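## 5. Submitting an abstract and recording your talk

You should have a Larkico account by now, and a confirmation email that went to your spam folder. If you don't have both, go back to section 4. The menus below are the ones speakers see. Session chairs get a different screen with more buttons and less sympathy.

### 5.1 Submit the abstract

1. Sign in and choose **My Conferences > Murport Respiratory Meeting > New Abstract**.
2. Pick a track. "Other" is a real track with a real chair, Alois Stöckli, and he reads everything.
3. Paste your text into the box as plain text. Anything bold, italic, or lovingly centered will be removed.
4. Enter your co-authors in the order you want them printed. Have this argument before you open the form.
5. Click **Check**, fix whatever turns red, then click **Submit**.

> **Note:** The limit is 300 words, title excluded. At word 301 the box stops accepting text and doesn't tell you, so read your last sentence before you send it.

You can edit a submitted abstract until the deadline by opening it and choosing **Withdraw and Edit**. The name alarms people. Your place in the queue is kept, along with your abstract number, and the reviewers see only the final version.
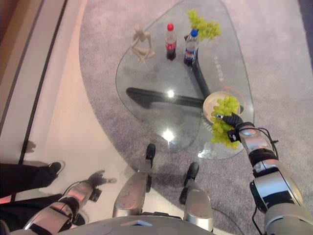

Abstract numbers are given out in order of arrival and mean nothing else. A speaker with number 149 hasn't been ranked 149th, whatever the department group chat has decided. Put the number in the subject line of any email to the program office, and Brigitta Mayrhofer will find you much faster.

### 5.2 Add figures

1. Open the accepted abstract and go to the **Figures** tab.
2. Upload up to 4 files, as PNG or TIFF, at 300 dpi.
3. Type a caption under each one.
4. Click **Preview**. Zoom in on the axis labels. If you can't read them, neither can the back row.

> **Caution:** Remove patient names, dates of birth, and record numbers before you upload. Cropping a slide in your presentation software only hides the edges, and the hidden part travels with the file.

Captions should name what is shown and then stop. Save the interpretation for your talk, where people can object to it in person. 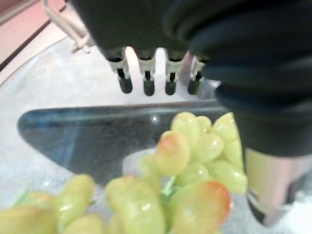

*Fig. 5-1. Black gripper with short prongs, close view.*

### 5.3 Record the talk

Live speakers can skip this part and go to section 6, which covers microphones and regret.

1. Close your email, your calendar, and anything else that goes "ping."
2. Choose **Recorder > New Recording** and allow access to the camera and microphone when the browser asks.
3. Record the ten-second test. Play it back. Yes, your voice sounds like that.
4. Click **Start**, wait for the countdown to finish, and begin.
5. Click **Stop**, then **Keep** or **Discard**.

**Discard** is immediate and has no undo. We asked for one. Onni Koivisto, who looks after the recorder, has it on a list.

> **Note:** Uploading starts when you click **Keep**. Leave the tab open until the bar is green. A gray bar is still uploading, and an orange one wants you to sign in again.

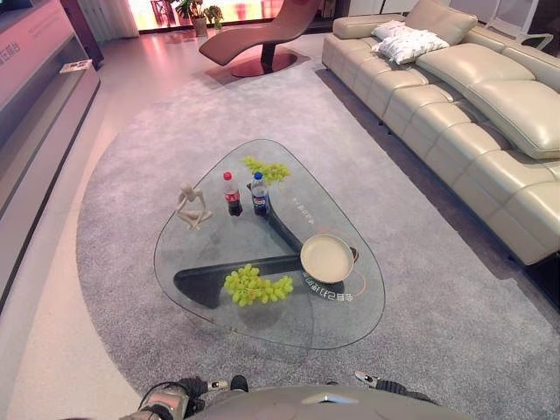
*Fig. 5-2. Glass-topped coffee table on a gray carpet, gripper at left and right.*

### 5.4 If something is stuck

- **The Check button does nothing.** You have an empty affiliation field, usually for the last co-author.
- **The preview is blank.** Reload once. If it's still blank, export the figure again under a shorter file name.
- **The track you want is missing.** It's full. Write to the program office and ask for the waiting list.

Changes to recorded talks close on 2026-07-15 at noon, Murport time.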